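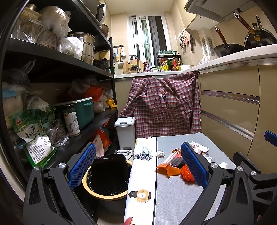 Rillville Home Forum > Kitchens > Small kitchens

Thread: Narrow kitchen, open metal shelving, where does everything go

pantrymoth
Posted Feb 25, 2018

I have been in this kitchen since September and I need to get it under control. It is a narrow one. One side is a tall black metal shelving unit with food and cookware on it. The other side is a table with a gray mat on top, and the ironing-board-like board is pushed up next to the table, because there is no other room in the apartment where it fits. The wastebasket is next to the board.

The shelves hold the dry goods, the steamer pot, a metal bowl, a teal storage box with a lid, and a lot of plastic bags that I keep for reuse. The table collects packaging and tissues and small things I mean to deal with later. Cloths end up on whatever is closest.

I have 200 dollars to spend and I rent, so I can't drill into the walls. I was thinking of buying a second shelving unit from Ebrahimi and getting rid of the table. Is that a good idea or not?

dry_goods_dan
I would not buy a second unit. You will fill it with the same kind of stuff and the room will be narrower than it is now. Start with the bags. There is a whole mound of them on the upper shelf, and that is a good shelf going to waste. Keep as many as fit inside one bag and recycle the others.

Then do the table. Torn packages go straight in the trash, and it's right there.

kettleside
Agree on the bags, disagree on the second unit. A shelf stores more than a table does in the same floor space. I took out my table two years ago and I don't miss it. I eat in the other room.

The question is whether pantrymoth uses the table for food prep. If yes, keep it. If it is only a place to put things down, it can go.

pantrymoth
I do use it for prep, when I can find it. I chop vegetables there and I fold dumplings there maybe twice a month. The counter by the stove is too short for that.

L. Valentini
Then keep the table. You answered your own question.

My name is Leonardo Valentini and I fitted out rental kitchens in Pilleck for a long time, so I have seen plenty of this layout. The usual problem with open metal shelving is soft bags. Flour, rice, beans, anything in a bag slumps forward over the edge and hides what is behind it. You have a green-and-white bag doing that at the front of the middle shelf, and there is a red-orange bag and a small yellow one back behind the teal box. I would guess you don't reach for those two very often.

Put the bagged goods in square bins, one bin per kind of food. Label the front. The bins pull out like drawers. You can do the whole unit for well under your 200.

The other thing is weight. Move the steamer pot down. Heavy cookware goes at knee height, light things go up top.

dry_goods_dan
I'd leave the steamer where it is if it only comes out for dumplings. The low shelves should be for what you use every day.

L. Valentini
It is a stacked steel pot on a shelving unit that isn't fixed to the wall. I would still move it down.

kettleside
What about the ironing board? That is the part that bothers me. White cover, next to the trash and the cooking. It is going to smell like onions.

pantrymoth
I don't iron much. I mostly use it as extra table, if I'm telling the truth. The striped dishcloth lives half on the board and half on the table.

kettleside
Then fold it and put it behind a door. If you need extra surface get a cart on wheels. Jokport makes a narrow one and you can roll it out of the way.

mrs_tilley
The Jokport cart is fine but the wheels are small and catch on floor mats. I had one for a year and gave it to my sister. A folding tray table was cheaper and does the same job.

Also please get some hooks for the cloths. There's a gray one draped near the top of the wastebasket and I would not want to dry a plate with it. S-hooks go right over the rail of a metal shelf with no drilling.

pantrymoth
That one is a rag for the floor. But yes, hooks are a good idea. I didn't think of using the shelf.

OK, my list so far. Cut the bags down to one bagful. Buy bins for the soft goods, 3 to start. Hooks for the cloths. Clear the mat every night. Ironing board goes in the bedroom behind the door, I measured and it fits with a little to spare.

I have not decided on the steamer.

dry_goods_dan
Measure the shelf depth before you buy bins. Mine stuck out past the edge and I had to return them.

L. Valentini
Measure the clear space between the posts too, it is less than the full width of the shelf. And move the steamer.

2588 views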